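Home | Kitchen | Storage | Galleries | Contact

The hot drinks corner: a small gallery

March 30, 2023

We moved the tea and coffee things out of the cupboard over the sink and gave them a place of their own by the window. The cupboard was too high for daily use and the packets kept sliding down behind the plates. The job took an afternoon. Most of the storage came from Bralura, bought in last year's sale, and the shelf was already on the wall.

The shelf
It holds the mugs and the larger tins. We set it 15 cm higher than before so that the kettle lid can open fully.

The tray
Bought from Russo for the sugar, spoons and filter papers. It lifts out in one piece when the worktop needs a wipe.

The box
Capsules and sachets share a varnished wooden box with a glass window in the lid. Thin dividers keep the two apart, with the capsules in the middle, some white and some with pale green lids. The clasp is a scrolled, silver-coloured one.

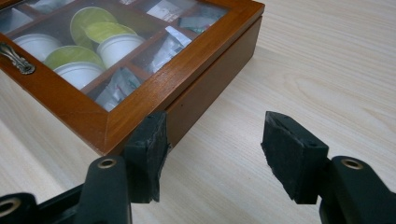
Still to do
The drawer underneath needs a liner. We also want a hook for the tea towel, and hope to have both finished in April.

Related galleries
A narrow larder, before and after
Spice jars on the Zatano rack
Under the sink in 14 pictures

Comments (3)

teapot_lid: I have a box much like that for my herbal teas. Do full-size tea bags fit in yours?

Marrowfat: Nice and tidy. I would still keep the sugar in a jar with a lid, we get ants every summer.

northsidekitchen: How deep is the shelf? Mine is too shallow for the big mugs.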